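Thread on sorting out the pen drawer, as I said I'd do one when the job was finished. It's long. Mute me if stationery isn't your thing.

1/ Background: we run a drop-in craft morning at the hall in Clundthorpe and I keep the drawing stuff at my flat between sessions. It lives in two drawers under the kitchen worktop and a tub on top of the fridge. Over the years it has grown to the point where the lower drawer wouldn't shut.

2/ I'd been putting it off since March. What made me start was paying for a new set of markers when I was fairly sure we had plenty. We did have plenty. They were under the paper.

3/ Everything came out first. Felt tips, whiteboard pens, biros, wax crayons, the odd highlighter, one bicycle key. I did it in batches on the kitchen side because the table was covered in ironing and I wasn't moving that as well.

4/ Rule for testing: one line, the length of my hand, on scrap paper. If it makes it to the end without fading, it stays. If it fades, cap on, stored flat overnight, one more go in the morning. After that it goes.

5/ I've seen people say you can bring water-based felt tips back by dipping the nib in warm water. I tried it on 12 of them. Four came back properly, three came back a paler colour than before, the rest did nothing. Not worth doing for a whole drawer, but fine if it's the only brown you've got.

6/ Don't do that with whiteboard pens. Different ink. I ruined two finding out.
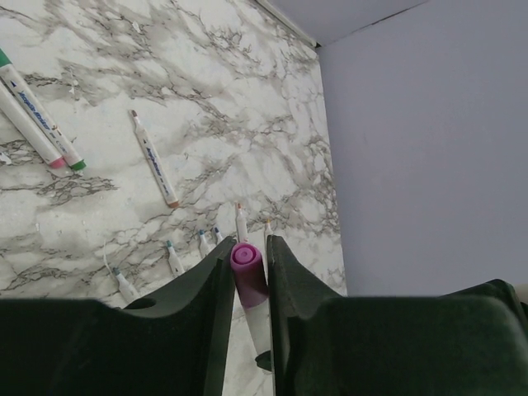
7/ Caps took longer than I expected. Ours get swapped constantly, so a blue cap tells you very little about what's under it. The ones I trust at a glance are like these, with a white barrel and a coloured cap - purple-magenta on the upright one, green on one of the pair lying down. With a barrel that's blank all over the cap is the only clue you get, so if a child puts the wrong one back you're stuck until somebody draws with it. I went through the lot and matched every cap to its nib before anything went away.

8/ Spare caps: keep them. I have a jam jar of them now. A pen with the wrong colour cap is annoying, but a pen with no cap is finished by the weekend.

9/ Next question was how to divide them up. I tried by colour first, which looks lovely for one session. Then the children take one of each and put back a handful, and you're starting again.

10/ So now it's by type. Whiteboard pens in one box, washable felt tips in another, permanent markers in a tin with a tight lid that stays in my bag until an adult asks for it. Wax crayons have gone in an old Bondby biscuit tub because they leave bits on everything.

11/ The boxes are the Drandix ones with the clip-on lids, the shallow size. I bought the deep ones first and took them back. In a deep box you can only see the top layer and the rest may as well not exist.

12/ If you're buying them, measure the inside of the drawer and then measure how high the runners sit. Mine lose a bit of height at the back. I cut a strip of card to the right size and took it to the shop with me, which felt silly but saved a second trip.

13/ Labels: I wrote them by hand on masking tape. I do own a label maker. The tape for it costs more than the boxes did, and masking tape comes off cleanly when you change your mind. I have changed my mind on three boxes already.

14/ Total kept: 200 pens and markers that write. Total thrown: 54. I counted because we put in for a small materials grant each year and there's a line on the form asking what you already have. Last year I wrote "various".

15/ On throwing them out - I asked at the tip and they go in general waste there. Some shops have a collection box for old pens, so ask before you bin them. The one near me had been taken away.

16/ Cleaning up. Most of the marks on the worktop came off with washing-up liquid. The whiteboard ink needed a dab of surgical spirit on kitchen roll. Try a corner first if yours is real stone, as I don't know how it would take it.

17/ The inside of the drawers was worse. Pencil shavings, glitter, and a layer of something sticky at the back that I decided not to investigate. Hoover, then a damp cloth, then left open until the evening.

18/ Paper has its own drawer now, flat, big sheets at the bottom. We still have most of a carton of 3000 sheets that Ocampo sold off when they shut the print shop. It's slightly yellow and perfectly good for felt tip. It does bleed with permanent marker, so put something underneath.

19/ Someone asked whether to store them upright or flat. Flat, for anything with a nib. Upright with the nib up and the ink sinks away from it, upright with the nib down and some of them leak into the cap. I only stand them up at the session, in mugs, so people can reach.

20/ Someone else asked about gel pens. We don't have them any more. They went on a jumper and there was a conversation about it.

21/ Whole thing took two evenings and a bit of a morning. The lower drawer shuts. The tub on the fridge is empty and I'm going to use it for glue sticks, which are the next job. If anyone has a way of keeping the lids on those, please reply with it.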